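Clustorcombe Workshop Group
Minutes of the August meeting
Held in the upstairs room on Thursday at half past four

Present: the chair, both cell technicians, the day operator, the evening operator, the safety lead, the stores clerk and the minute-taker. Apologies came from the electrical fitter, who was wanted on the other side of the site and sent a very helpful page of notes, read out under items 3 and 6.

1. Welcome and minutes of the last meeting

The chair thanked everyone for coming up the stairs on such a sticky afternoon, and thanked the evening operator in particular for coming in well ahead of the start of the shift. The minutes of the July meeting were taken as read, with one correction: under item 4 the word "bracket" should be "bush". The stores clerk was glad to have this put right, having gone looking for a bracket.

2. Matters arising from July

The new door switch on the Sinen cell is fitted and has been tested with the door opened slowly, quickly and by leaning on it, as the safety lead asked. It dropped the arm into its safe stop each time. Closed, with thanks.

The cable sleeve ordered from Drindunberg has come, but in the wrong bore. The stores clerk has sent it back and is waiting to hear. In the meantime the old sleeve is being kept tidy with tape, and the day operator has promised to stop using the yellow sort, which goes gummy in the warm weather and gets on everything.

The request for a second stool at the cell was left over again. The chair apologised for this and said it really would be dealt with before the next meeting.

3. Sinen cell: state of the machine

The senior technician gave the report and took us through it at a comfortable pace. The cycle counter stood at 3,734 on the morning of the meeting, counting from the last full service, and the arm itself is running sweetly. There was no play in the base joint and very little noise from the elbow, which had worried us in the spring. The fitter's notes agreed with this and added that the cabinet filter was grey with dust and had been changed. The fitter would like it changed every month while the yard is being dug up, and this was agreed without any fuss.

The trouble, as most of us knew already, is with the gripper. On the slimmer items the fingers have been coming down a little to one side, so that one finger arrives first and pushes the item along before the other has a chance to meet it. The evening operator has seen it most often with the marker pens, which roll or skid at the least encouragement. The day operator has seen it less, and there was a good-natured discussion about whether the machine behaves differently after tea. The technicians think it may simply be that the evening job has more pens in it.

We went down to the cell together at this point, leaving the safety lead to mind the kettle, and the technicians showed the rest of us the test they have been using. A pen is laid slantwise on the table, the arm is brought over it by hand control, and the technician looks at how the two fingertips line up with the barrel before anything is allowed to close.

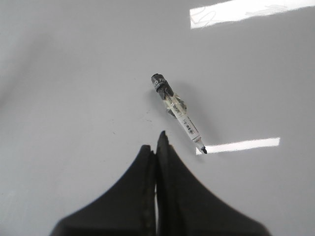

Minutes, August: page 2

With the fingers so near the pen it was easy to follow what the technicians were telling us about approach angle. The black fingers flare out broadly at the bottom and come to narrow tips, and all the business of picking up a pen is done with those last few millimetres, so a small error further up the wrist matters a great deal by the time it gets there. The junior technician then explained how the finger mounts are set, and was asked to write it down for the cell folder. The agreed wording is as follows, and the minute-taker hopes it has been caught properly:

Put the cell in manual and lock the door switch key in the box. Bring the arm to the service position and wait for the amber lamp. Slacken the two mount screws on each finger, only until the finger will slide under thumb pressure. Close the gripper on the setting block, press both fingers square against it, and nip the screws up in turn, a little on the left and a little on the right. Open, take the block out, close again slowly and look at the tips from the front and from the side. If they meet cleanly, tighten fully and put a paint dab across each screw head. Run the arm down to the 110 mm check height and look once more before going any lower.

The day operator asked whether the setting block could live on a chain. The technicians would rather it lived in its padded tin, having seen what happened to the last block, and the tin will be kept on the shelf by the cell door with a label on it.

Agreed: the finger mounts to be reset by the technicians on Monday's early shift, with both operators watching so that either could help another time. The wording above to go in the cell folder.

4. Grip force

The senior technician reported that the grip force had crept up over the summer, mostly through people being kind to the machine and giving it one more click whenever it dropped something. It is now set well above what a pen needs. The recommendation is to come back down to 90 on the controller's own scale once the fingers have been reset, and to leave it there for a fortnight before anybody touches it. The evening operator wondered if that would be enough for the heavier glue bottles. The technicians said the bottles have their own recipe in the controller and will keep it, so the lower setting only affects the light items.

There was a longer conversation here about whether the operators should be able to change the force at all. The chair felt strongly that they should, as they are the ones standing there when it goes wrong, and everybody was pleased with this. A pencil and a lined sheet will be hung on the cell door, and any change is to be written down with the time and the item being handled. Initials are welcome but not insisted upon.

5. The table and its cleaning

The table top came from Hosoda along with the stand, and we have had it long enough to have opinions about it. It is level and it is strong, and the operators like the height. The senior technician would have preferred a duller finish. The stores clerk pointed out, quite fairly, that we were all asked at the time and all said the shiny one would be easier to wipe.
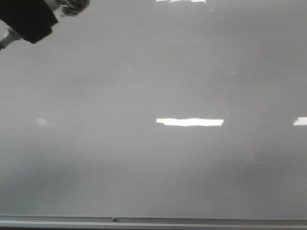 Wiping it was in fact the next thing on the list, the evening operator having asked for one agreed way of doing it instead of the four or five ways in use at present. The junior technician suggested a lint-free cloth, barely damp, drawn from the back of the table towards the front in straight passes, followed by a dry one, at the start of each shift with the arm parked. The chair asked how one is meant to tell when it is done, and the answer was to use the ceiling lights. They lie on the grey in long white bars, and any smear breaks up the edge of a bar or dulls it, so if you move your head a little from side to side the whole surface can be gone over in that way without missing a patch. The metal rail wants doing as well, and the cloth does not reach properly into the narrow groove that runs along it, where crumbs of this and that like to settle. There is a small dark dot on the rail, a bit left of the middle, and we could not agree whether it is a screw head or a scrap of something lodged there. The technicians will try it with a wooden pick, and will go gently in case it is a screw. The operators are asked not to use the blue spray on any of this, however nice it smells.

The safety lead asked for the spent cloths to go in the lidded bin and not over the back of the chair. Agreed.

Agreed: the wiping routine to be printed large and put up beside the cell. Stores to order lint-free cloths in the bigger pack.

6. Lighting and the vision settings

This followed on nicely from the last item. The fitter's notes suggested that the bright bars on the table are troubling the cell's vision check, which now and then reports an item where there is only light. The fitter proposed two remedies. The first is a diffuser panel under the nearest row of lamps, and the second is to lower the exposure in the vision settings and see how we get on.

The senior technician was in favour of trying the exposure first, it being free and quickly put back. The present value is 275, and it will be brought down a step at a time with a test run at each step, the old value being written inside the front cover of the folder so that it cannot be lost. The day operator felt the diffuser would be kinder on the eyes as well and asked that it should not be forgotten. The chair promised it would come back to the table in September whatever happened with the exposure.

Agreed: exposure trial to begin after the finger reset and not before, so that only one thing is being altered at a time. Stores to get a price for a diffuser.

7. Spares

The stores clerk read out the spares list, which is in better order than it has been for some while, and was thanked. We hold one spare set of fingers from Drindunberg and would like two. The mount screws are down to the last bag. The joint grease is in date but the tin has a dent in the rim and the lid no longer sits down properly, so a new tin will be bought and the old one used up first on the trolley wheels.

The junior technician asked if the worn fingers could be kept after they are changed, as they are handy for showing new starters where the wear comes. Happily agreed, and a box will be found.

8. Any other business

The evening operator reported that the cell's start chime is very loud after eight o'clock, when the rest of the building has gone quiet. The technicians will turn it down.

The safety lead reminded everybody that the key box is for keys.

The day operator brought plum cake, which was much enjoyed.

9. Next meeting

September, same room and same time, date to be sent round by the chair. The technicians will bring the force sheet and the results of the exposure trial. The meeting closed at ten to six.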